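5 May 2026 - bench notes, CPU and memory cell

Picked up where Ok-hee left off. Her last line in this book reads "fixture fine, blame the arm," so I started with the fixture.

Reprinted the tall post in gray, since gray is what we have. The old one had a lean to it that I'd been calling "tolerance" for most of a month. The plate now bolts down through two slats with Fullix clamps, which Sverre swears by and which I swear at. Pushed the finished plate with my thumb, hard, and got nothing. Pushed it with the arm in jog mode and got nearly 2 mm, so it needs another bolt. 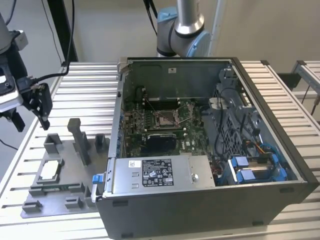
The donor tower is going to be with us for a while. Kerstin wants the full swap in one program: processor out of the nest and into the socket, then memory into its slot, no hands. I'd settle for the first half. The socket lever is up by hand for now. Teaching the gripper to work the lever is on the list under my name, in Kerstin's handwriting.

Numbers from the morning. Approach height over the socket is 32 mm, down from whatever Ebbe had typed in, which would have cleared a shoebox. Final descent at 10 percent speed. At that rate you can drink a coffee between waypoints, and I did.

Ran 12 dry approaches with nothing in the fingers. Two stopped short with a joint limit warning on the wrist. Same two poses both times I checked, so it's the path and I owe the arm a small apology. Chaltu suggests coming in from the rear of the case and rolling the wrist the other way. She suggested this last month too. It's in the book, underlined.

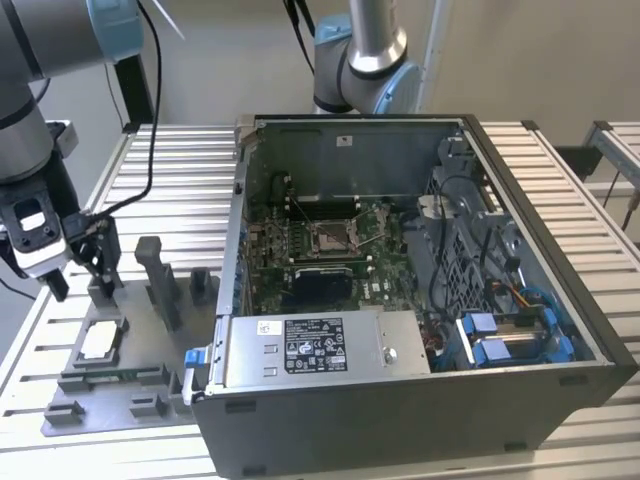 Tower on its side, socket open, processor in the nest at the front of the plate.

Cables: the drive leads want to be wherever the gripper wants to be. Tried tape, tried a Diekmann clip, went back to tape. If anyone has a real answer, write it on this page and sign it.

Second arm is parked behind the case until the first one behaves. Two arms moving means two people at the stop buttons, and Ebbe has gone home.

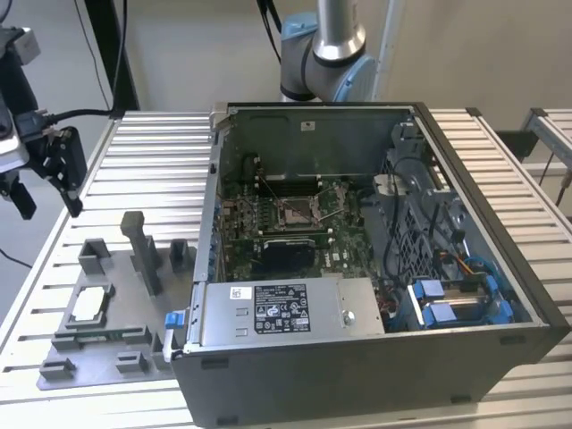
To do: extra bolt in the plate. New wrist path, Chaltu's way. Redo the camera calibration after the bolt, please, not before - Sverre, this means you. The nest may want a chamfer on the inside edges, but I'm not printing anything else until the Pomum spool stops jamming.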